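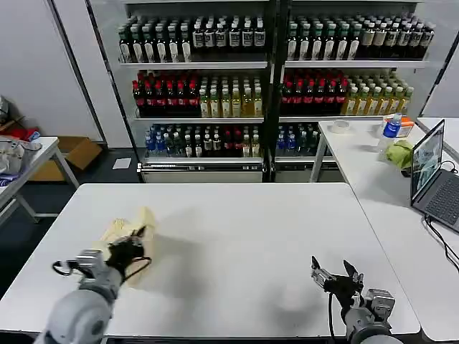
Attachment 1: Yule Room, beverage shelving behind the main table, side table at right.

Plomach Support > Facilities > Closed Tickets > Beverage Shelving, Yule Room

January 2, 2018
Posted by the Plomach Facilities Desk

Subject: Bottom shelf stock mixed; right bay leaning toward left bay
Location: Yule Room, Gunosum Building
Priority: Normal
Status: Closed, one item carried forward

Issue as reported

The requesting department states that the two-bay drink shelving in the Yule Room no longer matches the shelf plan issued in March. Dark bottles have been placed on the bottom shelf, which the plan reserves for clear drinks. The department also states that the right bay moves when bottles are taken from its top shelf, and that the base panel is difficult to open.

Initial review

The top shelf is in order: green-capped bottles are at the left of the left bay, with the white-labeled, black-capped bottles toward the center. The middle shelf is also in order, with red-capped bottles in both bays and the pale yellow-green drinks beside them.

The bottom shelf does not follow the plan. Clear bottles with blue caps begin correctly at the left, but mixed dark and clear bottles come after them, and there are a few dark bottles among the water in the right bay.

Log

Entry 1. Stock on the bottom shelf was removed and sorted by product. The dark bottles belonged to the Erano order, which had been delivered with the water and shelved with it. They were moved to the supply closet pending a decision on placement. Clear bottles were returned to the bottom shelf, labels forward.

Entry 2. The right bay was unloaded from the top down and tested by hand. Movement was confirmed. The rear foot on the wall side was not in contact with the floor. The foot was lowered and the bay checked with a level. Movement was reduced but could still be felt.

Entry 3. The bolts joining the two bays were found loose and were tightened. No further movement with the shelves unloaded. The bay was reloaded from the bottom shelf up and tested again with the same result.

Entry 4. The base panel was opened and cleaned along the runners. Cardboard was removed from behind the left runner. The panel now opens to its full depth - the handle was not replaced.

Entry 5. The department asked whether the Erano bottles could be returned to the bottom shelf. Request declined. The shelf plan allows 60 bottles on that level, and the current water order uses the full allowance. A revised plan may be submitted to this desk.

Instructions to the department

Deliveries are to be sorted before shelving. Heavier bottles should not be added to the top shelf. Please take stock from the front of each row and leave the bolts between the bays alone; if movement returns, open a new ticket and quote this one.

Carried forward

Placement of the Erano bottles, awaiting a revised shelf plan.

Plomach Facilities Desk, extension 100 | Copyright 2018 Plomach | Back to top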